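September — bench notes, sourdough side of the kitchen lab

Second levain batch. Flour is the Sturach stoneground again, Murthy white for the control. Total dough weight 1738 g, scaled at 7:40. Starter was sluggish when I came in, smelled more of nail polish than yogurt, so fed it twice before using. Should have done that yesterday.

Autolyse 45 min. Sturach drinks far more water than the bag says. Held back 12 g and ended up putting all of it in plus a splash I didnt weigh (sorry Huw). Salt in late.

Folds every half hour, four sets. Control was smooth by the second. Sturach still tearing at the third — bran cutting it up, I think. Huw Gwynne reckons sift out the coarse stuff and soak it overnight, add back at the end. Worth a try.

Bulk stopped at 1:15. Control up by half, Sturach barely a third but jiggly and domed at the sides. Went by feel. 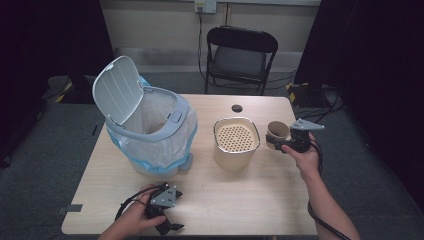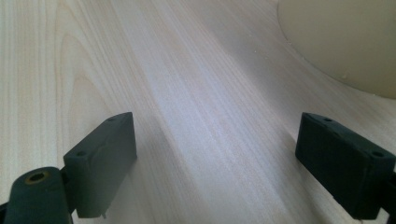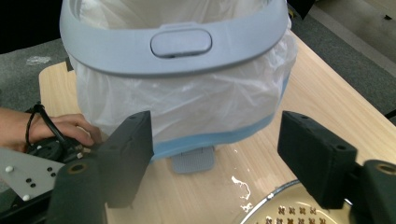
Pale wood table, all three. Bin with its liner in the first and last.

Shaping was a mess. Sturach stuck to everything, used too much rice flour, seam opend on one. Control fine. Both into the cold at 2:30, Bokik baskets, bags over the top. Fridge door seal is still bad so put them at the back.

Stistholm oven: log says 962 firings, so the stone is probably due for a look. Hot spot on the left again last bake. Turn loaves at 20 min, not 25.

Next time
— less starter in the Sturach, maybe half
— wetter hands, less flour
— write down the splash
— try Huw's bran soak on one loaf only, keep the other as is

Need to reorder Murthy before it runs out. Bake tomorrow at 8, crumb photos once they are fully cool. Someone please dont cut them warm again.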